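Second Life for Office Desktops: Project Report

Prepared by Jenő Veres and Thirumalai Menon
Submitted January 4, 2023

Background

Our project began with a storage room full of desktop computers and a question from the college about whether any of them were worth keeping. The towers had come out of the registrar's office when it moved to laptops. They were stacked along the back wall behind a ping-pong table, and the general feeling on campus was that they should go to the recycler before someone tripped over them.

We proposed to strip a batch of them, test the parts, and build as many working machines as we could for the homework club at the Lengyel Community Centre. Our supervisor approved the plan on the condition that we write everything down. We have tried to honour that, including the parts that make us look bad.

Our budget was $300. The college's quote for new machines, for comparison, was $879 each, before anyone had mentioned a monitor.

Method

Every tower got a number in grease pencil, a page in the log and a turn on the bench. The order of work was the same each time: unplug, hold the power button for a few seconds, lay the case on its side, open it, and look before touching. Menon added the "look before touching" step after Veres pulled a drive cable, a fan cable and a small piece of plastic out of the first tower in one confident motion. We never found where the plastic went. The tower has run without it ever since.

Dust came next. We used a soft brush and a hand blower, outdoors when the weather allowed, which in December it mostly didn't. The log for that month contains the word "sneezing" more often than any technical term.

After cleaning, we recorded the label on the power supply, the number of memory slots in use and the state of the processor socket. Labels were the slowest part. The print is tiny and dense, and whoever decides where it goes has never had to read it inside a case.

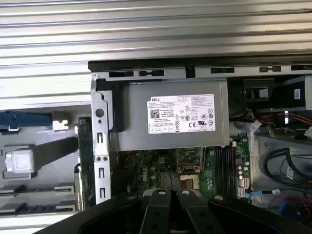

Figure 1. Inside one of the cases, with the Dell power supply across the middle, the processor socket in the exposed stretch of motherboard and the memory slots to the right.

We learned to respect the power supply early. It takes up a great deal of the case, and on several of our towers it sat over things we wanted to reach. The manuals suggested it could be swung or lifted clear once the latch was released. The latches had other ideas. Our eventual technique was to press, wait, press again and go for coffee, and we can't recommend it on scientific grounds.

The sockets needed more care than anything else. The contacts bend if you so much as breathe at them with intent, so we kept a cover on every socket we weren't working on. We ran out of proper covers and cut up a yogurt lid. The yogurt lid performed well.

Testing

We tested memory one stick at a time using Sekham, a free diagnostic tool that prints its results in a colour best described as hospital green. A full pass took most of an afternoon. We did our other homework beside it, or said we did.

Results went into Govport, the college's equipment database, which insists on a purchase date for every part and will not accept "unknown." A fair number of our parts are therefore officially from the same morning.

Results and costs

We finished 2 machines to the standard we had promised, plus a third that works if the room is cool. The money went on thermal paste, drives and a box of screws from Lasten. The box held more than 1,000 screws, and most of them were the wrong size.

What we would change

We would buy the screws last. We would also photograph the cabling before unplugging it, a habit we adopted far too late to help the earlier towers. Next term's group can have our log, the grease pencil and what remains of the yogurt lid.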